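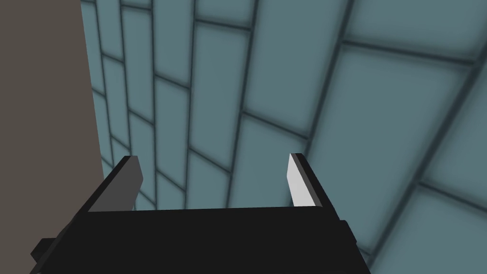 Gripper view in the sim, fingers open, tiled wall ahead and brown panel to the left.

Pre-run checklist, garage arm, sim and bench
Filled in by Wondimu Ayele, 02/01/2026

1. Gripper opens fully on command: OK
Nice wide gap and nothing between the fingers. I love how quick this is now that I've rewritten the Orkitz driver (the old one made me want to throw the laptop).

2. Both fingers lean in evenly: OK
They look like a matched pair to me. One is lit a lot brighter than the other in the render, so go by the shape and ignore the shading!

3. Wall and side panel loaded: OK
Tiles show up with their dark grout lines. I still want to line the tile wall up properly with the real one over my workbench, probably in July at this rate.

4. Keep-out zone around the wall: FIX
Set to 27 mm in the file, and I'd like more. Bumping it up before the next run.

5. Wrist speed limit: OK
Capped at 200 steps per second for now. Tekleab at the shop runs his at 3,000 but he has a much stiffer frame, and braver nerves.

6. Emergency stop, real arm: OK
Pressed it 2 times, power dropped both times. Button is within reach of my stool.

7. Cables clear of the elbow: FIX
One zip tie is missing and I'm out of the small ones.

8. Bench clamps tight: OK
Gave the left one another half turn.

Not powering up the real arm until 4 and 7 are done. Recheck both and initial here: ____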